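Change the pads before they ask for it
December 2020

Most of what gets written about automation concerns the arm, the software or the number of jobs it will replace. I would like to spend a page on grip pads. They are small, cheap and dull, and in my experience they decide how good a gripper is on any given morning more than anything else bolted to it.

I look after the gripping tools for Brilis, which collects handling data for people who build robots. Our tools are held in the hand. A person works them, the jaws open and close on a linkage, and what the person does is recorded for a machine to learn from later. There is no motor to listen to and no fault code. When one of these grippers starts to go off, the only warning is that someone finds the work a bit harder than it was yesterday, and people are very good at putting up with that.

My view is simple. Pads should be changed on a fixed count, and the person using the tool should have no say in it. Ours are changed every 1,504 grips. I have had arguments about that number, mainly with the site at Bollotska, where they would sooner look at the pad and decide. They say it is wasteful to throw away a pad with life left in it. They are right that it has life left in it. I still throw it away.

The trouble with looking is that a worn pad looks fine until it is well past worn. The surface goes smooth in the middle first, in a patch the width of a thumbnail, and under ordinary room light you can't see it. You can feel it if you drag a fingernail across, but then you have put your fingernail on it, and whatever was on your finger. On a box or a cup the smooth patch makes no difference. On something thin and round it makes all the difference, since that is exactly where a thin thing sits.

Thin things are where I would send anyone who thinks their gripper is in good order. Give it a hair stick, a chopstick, a paintbrush. Something with a taper is best, and a shiny one is better still. A flat pad meets a tapered stick along a line, and it wants to roll or swing to a new angle as soon as the lower end touches anything. If both pads are fresh and face each other squarely, it stays where you put it.
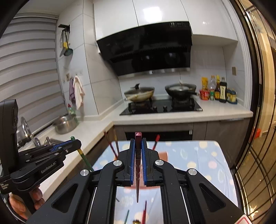 Squareness is the second half of the job and the half people skip. It comes down to the pivots. Every pivot screw has a right amount of tightness, and it is less than most people with a screwdriver in their hand will give it. Too tight and the jaws drag, so the user squeezes harder and the recording is of a person fighting a tool. Too loose and one jaw leads the other. The tips meet slightly out of line, the object is pinched at a corner of the pad, and that corner wears away in no time. Then somebody changes the pad and blames the pad.

I set them like this. Take the pads off. Back each screw off until the link has play you can feel, then bring it in until the play just goes. Start with the screws near the jaws and work outwards. Open and close the jaws 50 times with nothing in them, then go round all the screws again, as at least one will have moved. Only then put the pads on, both at once. Never fit one new pad opposite an old one, even if the old one went on last week for some reason. The grip will be uneven and the data will be no use for comparing with anything.

It takes me 23 minutes, including wiping down the arms. At Surdu they have it down to less, and I have seen the results and would rather they took longer.

I will grant the other side one point. Fixed counts are lazy thinking if the count was never tested. Ours came from a dull fortnight during which we logged 239 slips on thin objects and went back to see how old the pads had been each time. Another workshop with other pads should do its own fortnight. Gavasport, where I worked before this, borrowed its interval from the supplier's leaflet, and it was wrong in both directions depending on the material being handled.

What I won't grant is that the operator will tell you. Operators adjust. They take hold of the stick a little lower, they approach it a little slower, they turn the wrist to help. It works, and the task gets done, and every one of those small kindnesses goes into the record as if it were the proper way to pick up a stick. A machine trained on it will copy the kindness without having the bad pad that made it necessary.

A set of pads costs less than lunch. Keep a box of them next to the tools, with the count sheet taped inside the lid, and write the number down at the end of the shift - before the tools go back in their case.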